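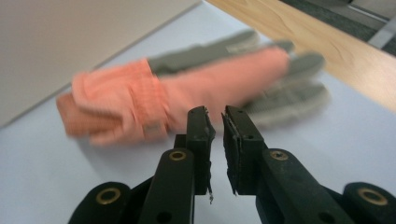 What is a work glove?
A work glove is a hand covering worn to protect the skin from cuts, scrapes, heat, cold or chemicals while a task is carried out. It differs from a dress glove in its reinforced palm and in the way it is graded for use.

Construction

Most work gloves are made in one of two ways. Cut-and-sewn gloves are assembled from flat pieces of leather or woven cloth. Knitted gloves are produced whole on a machine and are often dipped afterwards to give the palm a coating of rubber or plastic.

The main parts of a cut-and-sewn glove are the palm, the back, the thumb, the fingers and the cuff. The strips between the front and back of each finger are called fourchettes. Where they are left out, the finger is flat in section and the seam runs along its sides. This is cheaper to make but less comfortable when the hand is closed.

The thumb may be straight, winged or keystone. A straight thumb stands upright beside the palm and suits gripping a handle. A winged thumb is set at an angle and follows the resting position of the hand. A keystone thumb is a separate piece let into the palm, and allows the widest movement.

Materials

Leather is valued for its resistance to wear and heat. Cowhide is the most common; goatskin is thinner and more supple for its strength; pigskin has open pores and tends to stay soft after repeated wetting. Split leather, taken from the lower layer of the hide, has a rough surface on both sides and is less costly than grain leather.

Cotton is used for light handling and for linings. It absorbs sweat well but gives little protection against sharp edges. Synthetic fibres of high strength are used in cut-resistant knits, sometimes with a core of glass or steel yarn. Coatings include natural rubber, which grips well but is attacked by oil, and nitrile, which resists oil and many solvents.

Cuffs

The knitted wrist keeps out dirt and holds the glove in place. The safety cuff is stiff and open, so that the glove can be thrown off quickly if it is caught. The gauntlet cuff extends over the sleeve and is usual in welding and in the pruning of thorned plants.

Sizing

Size is taken from the distance around the palm, measured below the knuckles and leaving out the thumb, together with the length of the hand. A glove that is too large reduces grip and may be drawn into moving parts — gloves of any size are commonly forbidden at drills and lathes for this reason.

Regional forms

The Flurkonberg mitten has a separate forefinger and was worn by quarry workers. The Serkine pattern has fourchettes on the first two fingers only. Viklund, a former maker at Jallell, sold a reversible glove with two palms, which could be turned over when one side had worn through.

See also
Gauntlet
Mitten
Protective clothing

Last revised October 2026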